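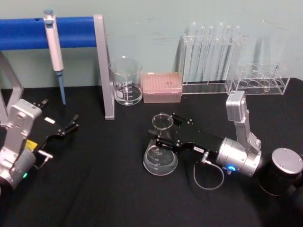 How to Set Up a Small Wet Bench for Student Practice

Last updated: Nov 16, 2024

This page explains how I prepare one bench for simple liquid work: measuring, mixing in a flask, and moving small volumes with a micropipette. It is written for teaching rooms and small labs where the same table is used by many people. If your room has its own written rules, follow them first and use this page only for the order of the work.

What you need

One bench or strong table, with a cover that can be wiped
A stand for the micropipette
One single-channel micropipette
One box of tips, with lid
One glass beaker with graduations
One Erlenmeyer flask with graduations
A test tube rack and six test tubes
A second rack, for the tubes that are finished
One tall glass cylinder
Lint-free wipes, mild detergent, distilled water
A waste container for used tips
Safety glasses and gloves

Step 1. Clear and clean the table

Take everything off the table before you start, also the things which you will put back later. Wipe the cover with water and a little detergent, then with clean water, then dry it. I prefer a black cover for this work. Drops and white powder are easy to see on it, and clear glass shows well against a dark color. The weak point is that transparent glass can be hard to see against a pale wall, so be careful when you reach to the back of the table.

Check that the cover lies flat. A fold under a flask is enough to make it lean. If the cover is too long, tuck the extra part under at the back, never at the front where a sleeve can catch it.

Step 2. Make the back row

All things that you only visit go along the back edge. The middle of the table stays for the vessel you are working with. I use this order, from left to right:

Pipette stand
Beaker
Tip box
Rack with clean tubes
Rack for finished tubes, with the tall cylinder behind it

Leave the width of two fingers between the items. When they touch each other, you take one and the neighbor comes also.

For a left-handed person you can turn the whole order around. Keep the pipette and the tips near to each other in any case. They are used together all the time, and a long way between them means more chances to touch something with a clean tip.

Step 3. Hang the pipette

The micropipette must hang vertically, with the plunger up and the lower end free. Look from the side and check that it does not touch the table or the beaker. If your stand has a hard bar, a piece of soft padding on it protects the pipette body from scratches. Our first stand was a Kelline with bare metal, and after one term every pipette had marks below the plunger.

Never lay the pipette flat on the bench with liquid in the tip. The liquid can run inside the body, and then it must be opened and cleaned. Hang it without a tip when you make a break.

Step 4. Prepare the tips

Put the tip box next to the beaker, with the hinge to the wall, so the lid opens away from you. Check that the tips fit your pipette before the lesson. Boxes of different colors are often for different volumes, but the colors are not the same from every maker, so read the label. We buy the Nukby tips and write the opening date on the side of the box.

Close the lid each time when you do not need tips for the next few minutes. It feels slow at the beginning, later the hand does it alone.

Step 5. Place the tubes

Rinse the test tubes with distilled water and let them dry upside down. Inspect the rim of each one against the light. A small chip is a reason to throw the tube away, and please use the box for broken glass.

Put them upright in one row in the first rack. Clear acrylic racks are practical, you can see the level of liquid without lifting the tube. Do not clean acrylic with acetone or strong alcohol, it becomes cloudy and later cracks. Warm water with detergent is enough.

The second rack starts the lesson empty. Each tube goes there after it is filled and labeled. In this way you always know where you stopped, even if someone speaks to you in the middle.

Step 6. Put the flask in the center

The Erlenmeyer flask comes last. It stands alone in the middle, with free space on all sides. Turn it so the graduation numbers look to the person who works.

Please remember that the marks on a flask or beaker are only a guide. When the volume must be exact, measure with the cylinder or with the pipette.

Lift a small flask by the neck only when it is light. When there is more liquid in it, put the other hand under the base. For swirling, hold the neck and make small circles with the wrist. Fill a 60 ml flask to 30 ml and no more, or it will splash when you swirl.

Step 7. Do a dry run

Go through the full procedure one time without liquid. Take the pipette, touch the tip box, go to the flask, go to the first tube, go to the second rack. If your sleeve or arm passes over an open vessel, change the position of something and try again. In the Workneh room, where the table is narrow, we had to move the beaker 4 cm before it was comfortable.

After the work

Eject the last tip into the waste container and hang the pipette.
Empty the flask and the tubes according to your waste rules.
Rinse the glass three times with tap water and once with distilled water.
Wipe the table from the back to the front.
Put the glass back only when it is dry.

The printable bench card for this setup is no. 198 in the Flarnside teaching folder.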